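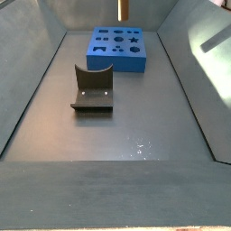

Peg task, side camera. Blue block at the back, black cradle in front of it.

Filed under: Lists > teleop-users > Demonstrations and data

From: Dilruba Akanda
Subject: Re: [teleop-users] Peg task, where should an episode start?

On Tuesday Halvard Nordin wrote:

> We have 700 demonstrations of the peg task on the Prevholm bench,
> collected by 2 operators with the leader arm. Oluwatosin starts
> recording with the gripper open and clear of the work. Oanh starts
> with the peg already held. The policy trained on both sets hovers
> near the cradle and never commits. Is it worth trimming everything
> to a common start, or should we record again?

Trim first. It costs an afternoon and you keep the data.

I would cut on the gripper signal, not on the video. Find the first sample where the commanded width stops changing and the measured width stays above the fully closed value. Call that the grasp. Drop everything before it in Oluwatosin's set, keep a short margin, and the two sets should line up.

The hovering may have a second cause. If your operators pause above the target to check alignment on the monitor, the policy learns the pause. Plot tool speed against height for a few episodes from each person. A cluster near zero speed at one height is what to look for.

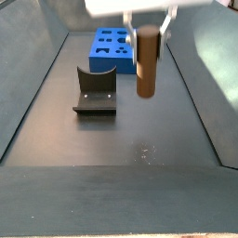

2 min read

The pose in the second still is the kind I mean: peg vertical, lower end at about the height of the curved top edge of the holder. From one picture I can't tell a pause from a pass-through, so check the log. Note also that the left finger covers part of the block from this side. If this is your only view, the operator is guessing at that corner, and people slow down when they guess.

Bergþóra Vigfúsdóttir posted a resampling script in September that drops near-stationary steps. It works on Comutness logs without changes. Set the threshold low, or it will eat the final approach as well.

Dilruba

This archive uses cookies to remember your thread view. Accept | Settings

Contact the list owner | Back to top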